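On Keeping Older Office Machines in Service

The following notes set out my position on the replacement of office computers, a subject on which I am asked to comment each April when budgets are drawn up. 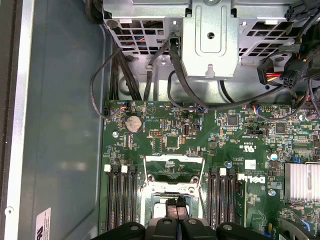

A Dell motherboard, with the processor socket and memory slots.

It has long been the custom in small offices to replace every desktop after 3 years. The figure appears in the policy of my own former employer, Barken, and I have not been able to trace its origin. At the Gallenel office, where I later had charge of equipment, the interval was extended to 8 years for machines used only for letters, accounts and email. Complaints did not rise. The sum released in the first year was £3,000, and it was spent on better chairs and a second printer, both of which were overdue.

I would not recommend this course for every department. Drawing staff at Gallenel worked with large files and were given new machines when they asked for them. Reception and accounts were not in that position. Their principal difficulty was slow starting in the morning, and this was dealt with by fitting solid-state drives and, in some cases, more memory.

Three matters require attention before a longer interval is adopted. A written record should be kept of each machine, with its date of purchase and any part changed. The operating system must still receive security updates from its maker, and a machine that does not should be withdrawn whatever its condition. Spare power supplies should be held on the premises. We kept ours in the stationery cupboard, on the shelf below the envelopes, and the key was held at reception.

There is also the question of disposal. The Lesura branch had 10 desktops in a corridor for most of a winter – a fire risk as well as an eyesore – while two managers debated which budget should bear the cost of collection. The matter was settled when Nutsugah, the firm which already took away the waste paper, agreed to include them in its usual round. Drives were removed beforehand and a certificate of destruction was obtained for each.

A further note will deal with monitors, to which rather different considerations apply.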